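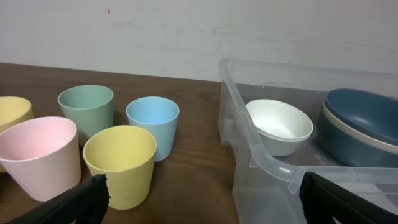

Honeylyn Macapagal wrote in to ask whether the Jistgate kit is worth having if all you want is a small arm that can tidy up dishes, and whether she could try our recordings before spending any money. Yes to the second, with our blessing. The first takes a bit longer, and most of this file is an attempt at it.

Jistgate Tabletop Recordings, README and data card
Maintained by Maricel Macapagal and Eino Heinonen, Hurska workshop
Last changed in March

What you are getting

The set holds 3659 episodes of an arm working at a table with cups, bowls and storage bins, all recorded with the Jistgate gripper kit and the wrist camera that ships with it. We started out with almost 4000, and the ones that went missing were mostly our own fault (a badly seated cable, then a week when the clock on the recording machine wandered off and took the joint readings with it). Of what remains, 2248 episodes were driven by hand with the lead arm, and the rest were replayed from stored paths with small changes to the starting pose.

Every episode is a folder with the wrist video, a file of joint positions, a file of gripper openings and a short text note from whoever was driving. Please do read the notes! Pacita Baluyot writes lovely ones, and they will tell you things the numbers don't, like when she changed her mind halfway through a reach.

About the kit

We bought ours at the regular price and owe Jistgate nothing but a returned hex key. The fingers bolt on without fuss and the textured pads give a good hold on thin plastic rims. We have been pleased with the way they behave on cups, even when the cups stand close together and there isn't much room to slip a finger in between. Bowls are harder. A nested stack wants to come up as one piece, and we never found a setting that cured it, although slowing the close helped.

The wrist camera is fine for the price. It gives a nice near view of what the fingers are about to touch, and a poor idea of anything far back on the table. Clear plastic is a headache for it: bin walls pick up reflections, and the depth estimates that come with the kit's software go wandering off through the side of the bin. We left those estimates out of the release. If you want depth, plan on a second camera — we use a Gumede one on a tripod for other work and have been happy with it.

The setup guide deserves a grumble. The calibration page leaves out that the arm has to be powered down between the two steps, and Eino lost an afternoon to that.

Using the files

Unpack everything into one folder and leave the names alone, because the loader reads the episode number out of them. The Drillstead loader works as is. Older versions play the video in the wrong color order, so if the skin of the world looks a little blue to you, update it first.

Known problems

Episode 3343 has no gripper file. The video is good, so we kept it.
Lighting changes over the day and we didn't correct for it.
Success labels were given by the driver on the spot, and drivers differ in how strict they are.
Some notes are in a mix of English and Finnish.

Sharing and thanks

Use the recordings for teaching, research or plain curiosity, and pass them along with this file attached. Corrections go to Maricel, who merges them in the evenings, usually after 8.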